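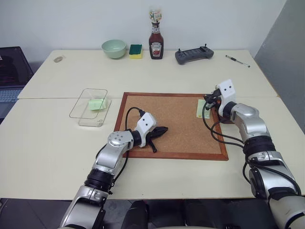

Dellstead Puts a Two-Armed Robot on Notice Board Duty at Its Distgate Office

DISTGATE, Oct 7, 2026 – I'm Pallavi Singhal, I run office operations for Dellstead, and I get to share some news I've been itching to share all summer. Our two-armed robot, Gounder, is now learning to set up the corkboards we use for shift swaps, safety reminders and room changes. If you've ever worked in our building you know how many of those boards there are (too many!) and how much of the morning they eat up.

Last year our front office team put up 2,637 notices by hand. That's on top of answering the phones, signing in visitors and chasing down whoever has the van keys. We have 86 people at Distgate and most of them still look at a corkboard before they look at their email, so dropping the boards was never on the table. I asked, and I got a very firm no from the loading bay.

What Gounder is working on

The project is called Flandemcombe, and it started with one plain job: get a board ready so a person can finish it and hang it. For Gounder that means handling sticky notes, reaching for pushpins and clearing away whatever shouldn't be on the cork. Small stuff, and fiddly for a machine. A sheet of paper lying flat is hard to get hold of, and pins are worse. Sixten Lunde looks after the robot day to day, and he keeps the practice table fairly ordinary, with desk and kitchen things lined up at the back, ketchup bottle included. Our real tables look like that, only messier.

In the current round, the left arm works over the cork while the right arm goes to the little wooden dish of pushpins beside the board.

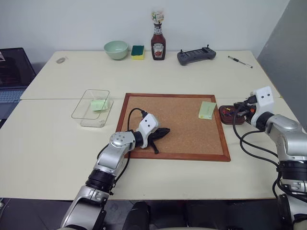

What changes for our people

No jobs are going away with this project, and I want to say that early and plainly. The 4 people on the front office team are all staying, with the same hours and the same pay. What moves is the first part of the morning. Once Gounder is preparing boards on its own, the team will check each one, hang it and get on with the work that needs a person – talking to drivers, sorting out leave requests, helping new starters find their way.

Wenche Myklebust has been doing our boards longer than anyone, and she wrote the layout guide Gounder is being trained on. "I was grumpy about it in the first week," she told me. "Then I noticed I was the one telling it what a good board looks like, and I liked that part a lot."

Lamai Meesuk is moving into a new role as board checker and robot trainer, with paid training that began in September. She can stop the robot whenever she wants and doesn't have to ask me first.

What's next

We'll keep practicing at Distgate through the winter before any robot-prepared board goes up in a hallway. Pins come last, and Sixten won't be rushed on them. Staff can drop by and watch, and I'd love it if more of you did!

Press contact: Nest Gethin, Dellstead communications desk, Distgate office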